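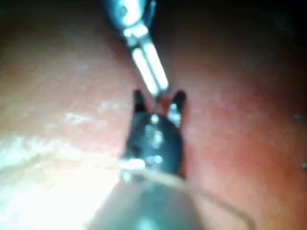
Atelier de suture Kevness : vos questions, nos réponses

Mise à jour : 5 février 2021

Vous êtes nombreux à nous écrire avant de vous inscrire, et c'est très bien ainsi ! Nous avons rassemblé ici ce qui revient le plus souvent, en prenant le temps de répondre comme nous le ferions autour d'un café.

Faut-il avoir déjà suturé pour venir ?

Non. Il nous arrive d'avoir côte à côte des internes qui n'ont jamais noué un fil sur du tissu et des praticiens qui reviennent pour la troisième fois corriger un vieux défaut — les deux repartent en général avec les mêmes courbatures dans les avant-bras. Lisez simplement le livret Rilen avant d'arriver, surtout le chapitre sur la prise de l'aiguille.

Combien sommes-nous par session ?

Vingt au maximum. La prochaine série commence en mai, et la liste d'attente est ouverte dès maintenant.

Le tissu saigne-t-il ?

Selon les exercices, oui. Une incision bien propre et bien sèche, c'est confortable le premier matin, mais on apprend beaucoup plus quand il faut retrouver les berges sous le rouge. Pour votre tout premier surjet, vous pouvez demander un plan sec, et personne ne vous en tiendra rigueur.

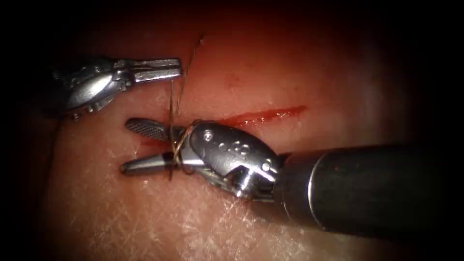
Tamponnez avant de piquer, ne frottez pas, et laissez-vous le temps de bien voir les deux bords de la plaie. On a tous envie d'aller vite à ce moment-là, nous les premiers.

Mon fil casse sans arrêt, que faire ?

Regardez d'abord où vous le saisissez. Des mors dentelés refermés en pleine longueur abîment un fil fin en quelques prises, et il lâchera deux nœuds plus loin, quand vous aurez oublié pourquoi. Prenez-le près du bout, sur la partie que vous couperez de toute façon, et tirez dans l'axe du nœud. Si cela continue, changez de fil sans état d'âme !

Comment ménager le tissu avec les pinces ?

Prenez peu, prenez doucement, et reposez. Beaucoup de débutants gardent la berge serrée pendant tout le point — on le voit aux petites marques laissées par les dents.
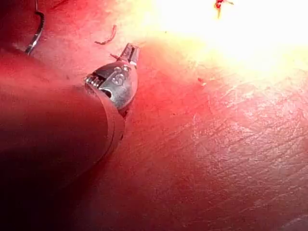 Tête métallique d'un instrument et sa rangée de petites dents.

Puis-je apporter mes propres instruments ?

Volontiers, à condition de nous les confier la veille pour le contrôle. Une armoire Truris reste à votre disposition à l'étage, casiers 1 à 76.

Quel est le tarif ?

275 euros la journée, fil et déjeuner compris. En cas d'annulation, prévenez-nous par le formulaire Gyamfi, de préférence avant le 27 du mois précédent, et nous reporterons votre place sur la session suivante.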